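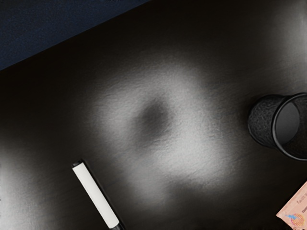

Which schools can use the Prester register set?
Any school that teaches outside the ordinary timetable and must report enrolments to a government authority can use it, including weekend religious schools, community language schools and small boarding schools for religious study.

Prester Register Set, model 818
Supplied by Aton School Records, Clismont

Price: $690 per set, GST included
Availability: in stock at Clismont
Suitable for: up to 500 enrolled students

Overview

The Prester Register Set is a complete paper record system for supplementary and faith-based schools. It was prepared for schools which receive a public grant, or which want to apply for one, and which have until now kept their records in exercise books or in the memory of the head teacher. When an education department asks who is enrolled, who is teaching and who may collect the children, the school must be able to answer on the same day.

Many of our customers are run by teachers who know the Qur'an, the Torah or the Pali texts very well but have never been trained in school administration. The forms are therefore in simple English, with one instruction printed at the head of every page. Nothing in the set touches on what is taught or how it is taught. It records people, hours, rooms and money.

What is in the set

Enrolment register, bound, hard cover. One line for each student, with 13 columns. The columns include the name of the student's weekday school and the language spoken at home, because most grant forms ask for these two.
Attendance books, four, one for each term.
Teacher file, with a card for every teacher. The card has space for the working with children check number and its expiry.
Parent and guardian cards, 500, on heavy card.
Collection authority pads, two.
Incident book with carbon copies, pages numbered.
Grant expenditure ledger.
Lockable steel box, with two keys. The cards and the teacher file fit inside the box. The enrolment register is too wide and should be kept in a cupboard.
Printed guide, 48 pages.

Specifications

Register page size: A3, landscape
Attendance book page size: A4
Paper: 100 gsm, cream, suitable for ballpoint and fountain pen
Binding: sewn, opens flat
Box: powder-coated steel, grey
Weight packed: 11.4 kg
Cover colours: dark green or maroon (please state when ordering, otherwise we send green)

Boarding schools

If your students sleep at the school, please order the boarding supplement together with the set. It contains a night register, a visitors book, a leave book and a health card for every student. A day school register doesn't show who is in the building at two in the morning, and an inspector of a residential school will want to see this first. The supplement costs $140 and is printed to order. Please allow three weeks.

Where the students come from another state or from overseas, there is a second guardian line on the health card. We added it in March after several schools wrote to us that they were using the margin.

About paper and computers

We are asked often why we don't sell a program instead. Some schools meet in a hired hall where there is no internet, and the person who takes the roll may be different each week. A bound book with numbered pages is also accepted easily by an auditor. If your school already uses software for enrolments, you may prefer to buy only the incident book and the ledger — both are sold separately.

The column headings of the enrolment register are available as a spreadsheet file, free to every buyer. Write to us with your invoice number and we will send it.

Translations

The guide is in English. Parent cards may be ordered in Arabic, Vietnamese, Somali, Dari, Punjabi or Turkish, each with English under the line. The Vietnamese cards were translated by Cường Hồ, who also wrote the original guide, and were tested with families at the Dương Community School before printing. For other languages please ask. We need a minimum of 200 cards, and your school should check the translation before we print.

What the set doesn't do

It doesn't register your school. Registration and accreditation rules are different in each state and territory, and a supplementary school may have obligations to its local council also, for example about the use of the building. Please contact the department in your state before you open, or before you start receiving boarders. We can't give legal advice, and our staff can't complete your application.

It also doesn't replace a child safety policy. There is a page at the back of the guide with a list of headings that such a policy normally has, but the text must be your own.

Refills

Attendance books, set of four: $62
Parent and guardian cards, 100: $35
Collection authority pad: $9
Incident book: $28
Grant expenditure ledger: $44
Replacement key (quote the number on the lock): $12

Delivery and returns

Delivery is free to metropolitan addresses. For country addresses we charge the carrier's rate and tell you the amount before we send. Schools may pay by invoice, 30 days. Unused books can be returned in two months if the seal is not broken. Cards printed in a special language can't be returned.

Orders received before 2 pm leave Clismont on the same working day. To order, use the form on this page or post a purchase order, and please write the name of the school exactly as it should appear on the register cover.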